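Waschen im Ferienhaus — wer zahlt den Strom?

Forum > Vermieten & Verwalten > Nebenkosten

heidschnucke_34
Moin zusammen, kurze Frage, muss gleich wieder los. Vermieten seit letztem Jahr ein kleines Haus, bisher alles pauschal im Preis drin. Jetzt Abrechnung vom Versorger da und ich bin fast vom Stuhl gefallen. 109 Euro Nachzahlung. Klingt wenig, aber das Haus stand den halben Winter leer. Gäste waschen wohl wie die Weltmeister. Überlege Münzzähler oder Waschen extra berechnen. Wie macht ihr das?

Tidenkieker
Pauschal lassen. 109 Euro im Jahr sind doch nix. Preis pro Nacht um zwei Euro hoch und fertig.

heidschnucke_34
Ja schon, aber dann zahlen die Wochenendgäste mit, die nie waschen. Find ich unfair irgendwie.

Brombeerhof
Münzzähler hatten wir. Grauenhaft. Ständig kein Kleingeld da, Anrufe abends um zehn, einmal das Ding verkantet und der Techniker hat mehr gekostet als ein Jahr Waschen. Nach einer Saison wieder raus. Jetzt 3 Euro pro Wäsche in eine Dose, auf Vertrauen. Klappt meistens.

kabelbinder17
"Meistens" heißt was? Bei uns war in der Dose am Saisonende ein Hosenknopf und ein Einkaufschip. Vertrauen schön und gut, aber wir haben Zwischenzähler von Grokent drin, Anfangsstand und Endstand ins Übergabeprotokoll, fertig. Da diskutiert keiner mehr.

Brombeerhof
Doch, bei mir würden sie grade dann diskutieren. Ich will im Urlaub auch keinen Zähler ablesen müssen. Wirkt kleinlich, steht dann sofort in der Bewertung.

kabelbinder17
Steht bei uns in keiner einzigen. Kommt drauf an ob mans vorher reinschreibt. Wer es erst bei der Schlüsselübergabe erwähnt, ist selber schuld.

Tidenkieker
Zähler ablesen wegen Wäsche, ich weiß ja nicht. Bei Heizstrom und Sauna versteh ichs. Eine 40-Grad-Ladung ist doch Kleinkram dagegen. Hast du mal geguckt ob das überhaupt vom Waschen kommt? Alter Boiler? Kühlschrank im Schuppen?

heidschnucke_34
Hm. Boiler ist alt, ja. Firma Brøndum, war schon drin als wir gekauft haben. Läuft durch, auch im Winter, glaub ich. Muss ich gucken.

Tidenkieker
Na bitte. Da hast du deinen Übeltäter. Auch im Leerstand hält der das Wasser warm. Zeitschaltuhr oder ganz aus wenn keiner da ist. Aber danach wieder richtig hochheizen, wegen Legionellen!

Brombeerhof
+1 fürs Ausschalten. Und bei Frost dann entleeren, nicht vergessen. Hat uns mal eine Küche gekostet.

flurfunk
Hänge mich mal ran, ähnliches Thema. Wir haben eine Wohnung im Dachgeschoss, Haus "Cuninico", und ich bin grade an der Hausmappe für die Gäste. Bislang steht zum Waschen nur drin: Maschine darf benutzt werden, bitte nicht nach 22 Uhr. Reicht das? Die Waschzeiten kommen noch mit auf die Seite. Den Wäschekorb dürfen die Gäste natürlich auch nehmen.

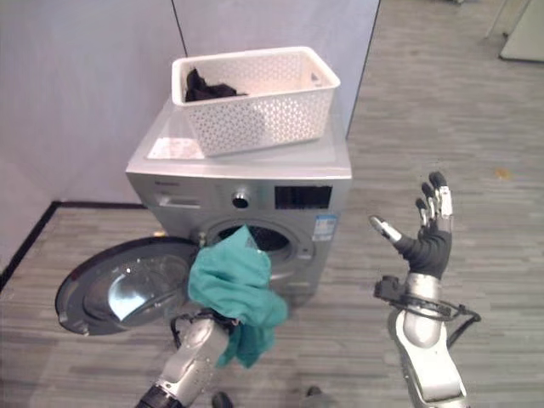
Was muss in der Hausmappe stehen, wenn das Waschen extra kostet?
Preis pro Waschgang, wie bezahlt wird und wann, und zwar genauso wie es schon im Inserat und in der Buchungsbestätigung steht. Sonst gibts Ärger.

kabelbinder17
Genau so. Und Flusensieb! Schreibt rein, dass die Gäste da NICHT selber rangehen. Bei uns stand danach der halbe Flur unter Wasser.

Brombeerhof
Waschmittel hinstellen oder nicht? Wir haben es weggelassen, dann kippt auch keiner die halbe Packung rein.

flurfunk
Wir stellen welches hin, das Billige von Grorka. Überdosiert wird trotzdem, egal was draufsteht. Jetzt Messbecher mit Strich dran, seitdem besser.

Tidenkieker
Ich bleib dabei, alles in den Preis. Weniger Zettel, weniger Gemecker.

heidschnucke_34
So, war eben drüben. Boiler steht auf Stufe 3 und läuft tatsächlich durch. Peinlich. Kommt jetzt eine Zeitschaltuhr dran und Waschen bleibt erstmal drin, bis zum Juli guck ich mir das an. Zwischenzähler vielleicht trotzdem, nur für mich, ohne das den Gästen zu berechnen. Danke euch, meld mich wenn die nächste Abrechnung da ist.

kabelbinder17
Zähler für dich selber ist eh das Beste. Monatlich aufschreiben, sonst bringts nichts.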